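Ribbed pads or smooth pads for small shiny objects? Hand-held parallel-ish grippers 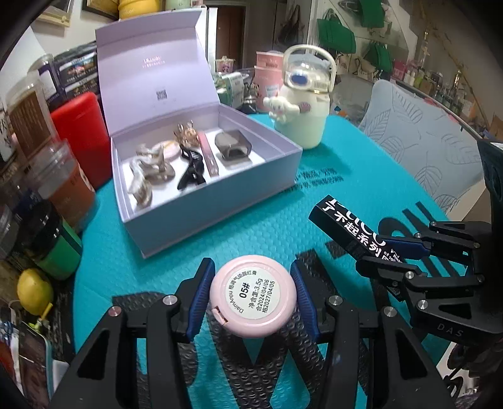
Compact in the left gripper, carton in the right.

Posted by Paloma Escobedo

Hello everyone, and thank you in advance to anybody with the patience to read all of this. I've been lurking since April and have learned a great deal from the older threads, so I hope I can ask something that hasn't been asked to death already.

I'm comparing two sets of finger pads for a pair of hand-held grippers. The pads I have on now are the dark blue ribbed ones you see in the photo, and the others are a smooth silicone set from Drallance that a colleague passed along. The task is simple to explain: take small things out of a gift box on a table, hold them up so that the label faces the camera, then put them back. Think hair clips, makeup, slim cartons, that kind of thing.

Over 178 pick-ups so far with the ribbed pads, the cartons have been a joy. They have flat sides and some give to them, and I can hold one at a slant without it swinging. The round compacts are where I'm stuck. If I pinch one by the rim and hold it upright it stays put, but as soon as I turn my wrist to show the other side it wants to roll between the pads like a coin. I've tried squeezing harder. That helps a bit, and then my hand is tired after 5 minutes and I get sloppy (I am not a young woman with strong hands, I'll admit!).

So, would you go to smooth silicone for the round things and live with whatever it does to the cartons? Or is there some trick with the ribs I'm missing? I would rather not swap pads in the middle of a session, as each change takes me longer than it should and I always lose a screw on the carpet. I should add that the tabletop has a dimpled teal cover, and I'm wondering if that matters for picking things up flat.

Hajnalka Bozsik

Welcome, Paloma, and what a nice clear photo to go with it. I went through this same puzzle last year with lipstick tubes and little pots of cream, so let me tell you where I ended up, though your hands and your objects may disagree with mine.

Look first at which way the ribs run compared with the edge of the compact. A round rim only touches each pad along a short stretch. If the ribs run the same way as the rim wants to roll, there's very little to stop it, and if they cross that direction the edge has something to catch on. On my set the pads could be taken off and turned a quarter turn – please check that yours are square enough before you try it. Mine needed a little trimming with a craft knife, and I made a mess of the first pair.

Smooth silicone was lovely for the first couple of days and then it picked up dust and face powder and became quite slippery. If you're handling makeup you'll want to wipe the pads between rounds. I used a damp cloth and let them dry fully. I did have one annoying problem with clean silicone, too: light cartons clung to one finger when I opened the jaws, and then dropped crooked.

What I settled on was ribbed on one gripper and smooth on the other. You have two in use, so you could give the round things to one hand and the boxes to the other. It takes some getting used to, and I caught myself reaching with the wrong hand for an afternoon, but I haven't changed a pad mid-session in months.

About the table cover, a bit of texture has been a help to me. Things don't skate away when the fingertips come in low.

Dénes Hegedűs

Smooth. Ribbed pads are for cardboard.

Also check the screws on the linkages. Mine worked loose and I blamed the pads for 2 weeks.

Ildikó Sárközi

I'd go along with Hajnalka on mixing the pads, but try where you grip before you buy or cut anything. Pinch the compact exactly across its widest part. If you're even slightly above or below that, the jaws are pushing it out like a wet bar of soap, and no pad will save you. I tell new people to close very slowly and let the compact settle before lifting, and for most of them the rolling gets much better within 3 or so tries.

And put a tray under your work when you change pads! I use the lid of an old cookie tin. The carpet has had enough of my screws.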